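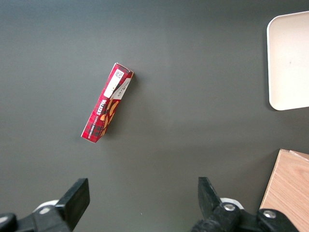 Nelleck Bench Cell, Tabletop Pick-and-Place Package

Part no. NB-455

The NB-455 is a single-arm bench cell for light carton and tray work. It ships with the arm, a parallel two-finger gripper, a wrist camera, the controller and one power supply. The table is not included. List price is $3,490 per cell, freight extra.

Sizing the gripper

Measure the narrow side of every item you plan to pick. Long, slim retail cartons are normally gripped across the width, near the middle of the length. A carton lying at an angle to the table edge requires wrist rotation before the fingers close, so confirm that the arm can turn that far at the outer limits of your work area. Leave clearance on both sides of the item for the open fingers, and more where trays or boards share the table.

Finger pads are a wear item. Budget one spare set per cell for the first year. Pads for the older Humdale gripper have a different bolt spacing and will not fit.

Table and lighting

A matte, single-color surface is recommended. Glossy tops produce reflections that the camera may treat as edges. Diffuse overhead light is sufficient for most carton work. If codes on the pack must be read, plan a separate fixed scanner — the wrist camera is supplied for locating items and has no decoding software.

Raised-rim trays can be used as place targets. Enter the rim height in the controller before the first run. Trays should be held down with a stop or a mat.

Budget lines often left out

Mounting plate, Jibrin pattern: $479
Spare finger pads, one set: quote on request
Emergency stop extension cable: quote on request
Operator training: 4 hours, on site or remote
Annual inspection: priced by region

Buyers replacing a Kargate arm can keep the existing plate if the bolt holes are undamaged. The controller cannot be reused.

Ordering

Send item dimensions, item weights and a sketch of the table with the order form. Orders without weights are held until we receive them. Quotes issued in May remain valid at the listed price — later quotes carry their own expiration date.

Page updated Jul 22, 2020

Shares: 4 | Comments: 0

Related items
Humdale Gripper, Replacement Parts
Jibrin Mounting Plates
Kargate Arm Conversion Notes
Bench Cell Site Planning Sheet

Contact Sales | © 2020 Nelleck | Back to top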